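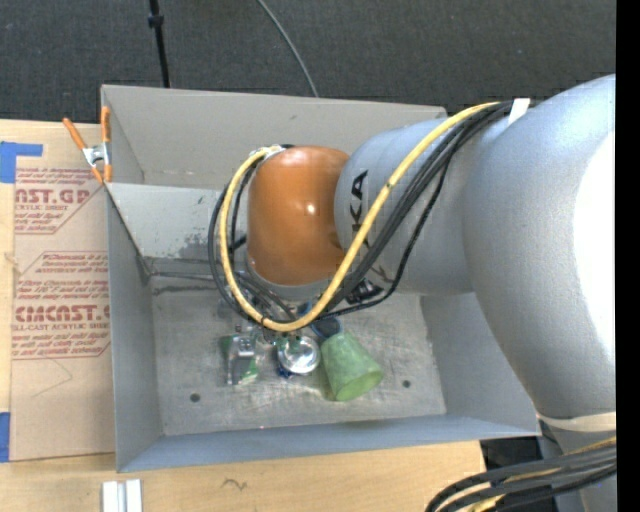

January, notebook 4, morning

Repeat of the glue test on the beech strips. Last week Aivar Ramanauskas prepared the strips at Stollonley and sent them to me, sanded on one side only. I marked the sanded side with pencil before opening the glue, so this time there is no confusion.

Glue A is the Altico, glue B is the Vieira. Both cans were opened today. Spread 200 g per square meter on one face, closed after five minutes, clamped overnight in the small press. The room was 18 degrees in the evening and 16 when I came in, a little colder than I wanted.

Pulled the first strips at 9:40. Altico, sanded side: broke at 345 N, wood fibers on nearly all of the surface. Altico, rough side: 268 N, fibers only near the two ends. Vieira, sanded side: 133 N, clean break in the glue line, no fibers at all. I did not expect so low a number. The glue line looked thick and a little milky in the middle. Maybe the cold, maybe I did not stir the can enough.

Lenni Halonen thinks the closing time is too long for Vieira and that the skin was already made when I put the strips together. He had the same thing with the Trendthorpe shelf samples in autumn. His old notes are in the green folder, page with the coffee stain.

Vieira, rough side: not pulled yet, still in the press.

To do:
Vieira again, closed after two minutes, press moved closer to the heater.
Ask Aivar for more strips from the same board. Only four are left.
Clean the lower jaw of the puller, there is dry glue in the teeth.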